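The bench at Pundton gets its plaque back

Regular readers will remember that the memorial bench on Bajwa Lane lost its brass plate in November, along with two of its slats and most of its dignity. The plate has been found, in a drain, face down, by a man looking for something else. He did not find the something else. 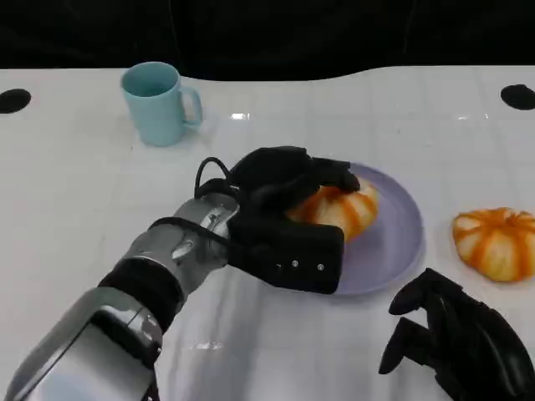 Words: Rozália Rácz
Newsletter no. 48, 13/07/2021

The plate records the crew of a transport aircraft that came down in the field behind the lane while on a training flight. The field has changed hands a good many times and is now mostly thistles. The parish paid for the bench by subscription, and the list of subscribers survives, including one gentleman who promised a guinea and is marked "still waiting" in three different inks.

Cleaning took longer than we had hoped. We were given plenty of advice on brass, nearly all of it involving vinegar, and we ignored it. The lettering is shallow and has already been polished half away by well-meaning hands, so it had a wash in plain water, a soft brush and then a long rest in a drawer. The second name can be read again for the first time in years — it is spelt differently from the one in the churchyard, and we have had letters about that. Please stop sending them until we have seen the burial register.

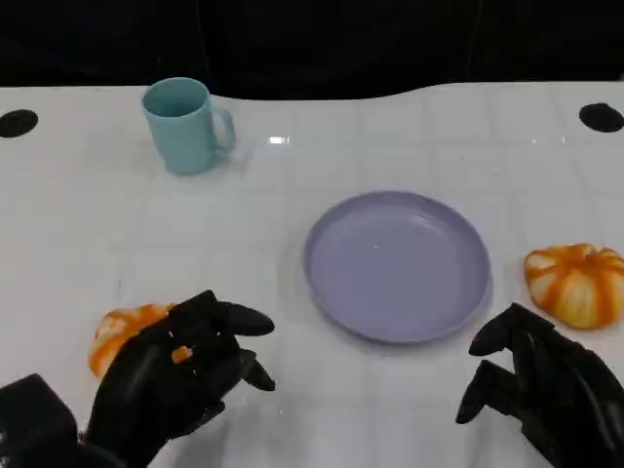
What happens next

The new slats are cut and oiled. The plate goes back with security screws, which need a special bit that we have bought and, so far, not lost. There will be a short gathering at the bench at 11, with a reading of the names and a minute's silence, traffic permitting. Parking on the lane stretches to up to 20 cars if people park like adults. Last time it was nine.

We are also still after photographs of the original unveiling. We know of one, and it shows mainly the back of a large hat. If your family has an album with anything from the lane in it, please let Rozália have a look. She will scan it at your kitchen table and won't take it away.

Copies of the leaflet on the crash are available at the gathering, price unchanged. The corrected edition will follow once the spelling is settled.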